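Review: The Ornholm Two-Arm Handling System, as Demonstrated at the Lidlow Open Day
June 2023

Lidlow opened its automation workshop to trade visitors for a single day, and the review desk was invited to attend. The principal exhibit was the Ornholm, a two-arm handling system offered to packing and returns departments that deal with household goods. This review is based on the morning demonstration, the printed data sheet supplied to visitors, and a conversation with the staff on duty. No independent test was carried out.

Visitors were admitted in groups of 14 and stood close to the work table. Pankaj Pathak, who leads applications at Lidlow, introduced the system and answered questions while it ran. He kept his remarks short and did not attempt to talk over the slower moments, a courtesy that other exhibitors might copy.

The task chosen for the day was the handling of bottled detergent. It is a sensible choice. Bottles of this kind are smooth and rounded, they roll when laid on their sides, and plastic wrapping gives the fingers a surface that shifts under load. Many suppliers prefer to demonstrate with square cartons, and a buyer learns little from them.
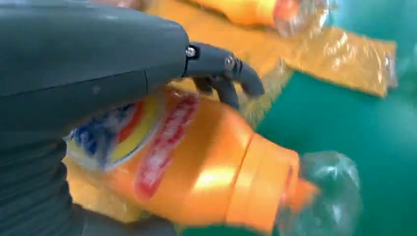 The hand is the strongest part of the design. Its jointed fingers close over an object from above and adapt to a curved body without a change of tool. For a department that handles mixed goods, the saving in tool changes may matter more than speed. The data sheet gives a tool change time for the older single-arm model and none for this one, and we would ask Lidlow to state plainly whether the hand can be swapped at all.

Speed itself is modest. The data sheet quotes 772 handled items per shift under the supplier's own conditions, with a planned figure of 923 after the September software release. Buyers should treat the second number as a statement of intent. An experienced packer will work faster than either figure suggests, and Mr. Pathak did not dispute this when it was put to him. His case for the system rests on steady output across late shifts, when staffing is difficult.

Control of the arms is handled by Zudmont, the supplier's own software package. The operator screen was shown separately, on a desk near the entrance. It is clearly laid out and uses plain terms. Error messages are written in full sentences – a small matter, but one that will shorten training. We were less satisfied with the log, which lists each movement by time only and offers no way to search by item type.

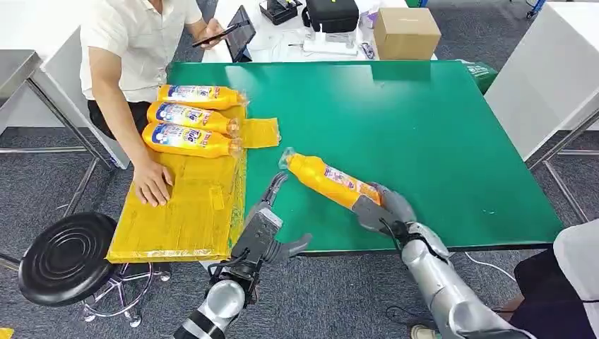 Space is a further consideration. The arms need clear reach over the table, and the people who work alongside them need room to sit or stand without leaning into that reach. Lidlow recommends a table with access on all sides. Smaller sites will find this difficult, and they should measure carefully before requesting a quotation. The supplier offers a site survey at no charge within 100 miles of its workshop.

Lộc Mai, who manages customer training, described the introductory course. It lasts two days, the second of which is held at the customer's premises with the customer's own goods. Course notes were available to read on the day and are of good quality. The section on safe stopping distances is especially clear and could stand alone as a wall notice.

The nearest competing product is the Dwivedi bench unit, which we reviewed last year. The Dwivedi costs less and takes up less floor space, but it has one arm and a simple two-finger grip. Sites that handle only boxed goods will have no reason to pay more. Sites that handle bottles, pouches and wrapped packs should see both before deciding.

Recommended, with reservations about the movement log and the space required. Further demonstration dates may be requested from Lidlow in writing, and visitors are permitted to bring a small selection of their own products on the day.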